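Snare trigger fires twice on ghost notes, and now the floor tom sets it off too

Posted by Latby, 22nd October

I have a four-piece acoustic kit with triggers on everything, running into a Sawatzky module I bought used. Kick is fine. Toms are fine, or were. The snare is the problem. Any soft stroke comes out as two hits very close together, like a drummer and his slightly late twin. Loud backbeats are clean.
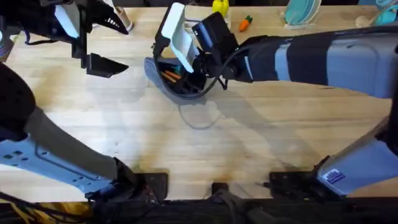
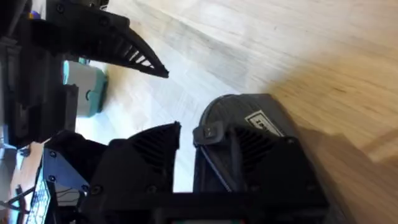
I have tried the following, in the order a desperate person tries things. New batter head. Different cable. Swapped the snare input with the rack tom input on the module (the double hits followed the snare, so I'm assuming the input is innocent). Raised the threshold until the doubles went away, at which point so did every ghost note I play, and I don't play many things well enough to give one of them up.

As of last week the floor tom also fires the snare sample if I lean into it. I now have a kit where hitting one drum gets you a bonus drum. We have a set to play in March and the other three have been patient, by which I mean they've started turning me down in the monitors.

Settings right now: sensitivity 11, threshold 3, retrigger cancel 2, crosstalk at zero because I didn't know what it did and left it alone. The trigger is clamped to the hoop, sensor touching the head. Snare is wood, tuned fairly low, no muffling. What am I missing?

Toshio Sakamoto

You have two separate problems and you're trying to fix both with the threshold knob. Put that knob back where it was for a minute.

Double hits on soft strokes: the head keeps moving after you hit it. With a low tuning and no muffling it wobbles for a good long while, and with sensitivity as high as yours the module sees the second wobble as another stroke. It happens less on loud hits because most modules ignore a small bump that follows a big one. After a small hit, the small bump looks nearly as important as the original.

So, in this order:

Turn sensitivity down first. Play your hardest real backbeat, the one you play when the singer is annoying you, and set it so that hit just reaches the top of the meter. I'd guess you'll land well below 11. Everybody sets it by tapping politely in the practice room and then wonders what happened.

Then raise retrigger cancel one step at a time, playing a slow buzz roll at each step. When the roll starts to sound like it has teeth missing, you've gone one too far. Back it off by one. I'd expect you to end up at 4 on that module, but trust the roll over me.

Then put a small piece of gel or folded tape on the batter head near the hoop. You're using samples out front, so nobody in the room is going to mourn the overtones. If you're blending with a mic, use a smaller piece.

Also check how hard the sensor is pressed into the head. Touching is right. If it makes a dimple, loosen the clamp and start again, and expect to redo your sensitivity when you do.

Only after all of that should you go near the threshold, and you'll probably want it lower than it is now.

For the floor tom: that's crosstalk, and leaving the crosstalk setting at zero means you've asked the module to do nothing about it. Before you raise it, look for the mechanical cause. Are the floor tom legs on the same riser as the snare stand? Is the snare basket touching anything? On my old setup a cymbal stand leg was resting against the snare stand and carrying every crash straight into the sensor. I spent a month blaming the electronics. Moving the stand two inches was free.

If nothing is touching, bring crosstalk up slowly on the snare channel only. Too much and the snare will go missing whenever you play it together with the tom, and you'll be back here with a new thread.

Ditholm

had same thing. bought an Enia trigger, went away. the clamp is better imo. didn't change any settings

edit: it came back a bit when I changed heads

Kgomotso Du Plessis

Agree with most of what Toshio says, though I'd do the sensor pressure before any of the settings. There's no sense in dialing everything in and then moving the thing you dialed it in for.

Two things to add. You say it was bought used. See if it has a factory reset, and do it, after writing down anything you want to keep. Mine arrived with the previous owner's pad type still selected on the snare channel. It was set up for a rubber pad, and it behaved as if it had been promised a rubber pad. If your menu has a trigger type, make sure it's on the acoustic one. The double hits may simply be that.

The other is to check the snare wires. Hit the floor tom hard with the wires on, then again with them off. If the false snare hit stops with the wires off, the buzz is part of what's reaching the sensor, and a bit less resonance from the floor tom will help more than the crosstalk setting will. Try tuning it up or down slightly so it stops waking up the snare.

And save your settings to a second slot before you start. I have lost a perfectly decent kit by pressing the wrong button with a drumstick.

Latby

Trigger type was set to "PAD 2". I don't own a pad, or a pad 1. Changed it, dropped sensitivity, retrigger at 4, and the doubles are gone apart from one or two when I rest the stick on the head, and I can live with those. Cymbal stand was not touching the snare stand. The hi-hat stand was. Haven't tried the floor tom at full volume yet, the neighbors are home.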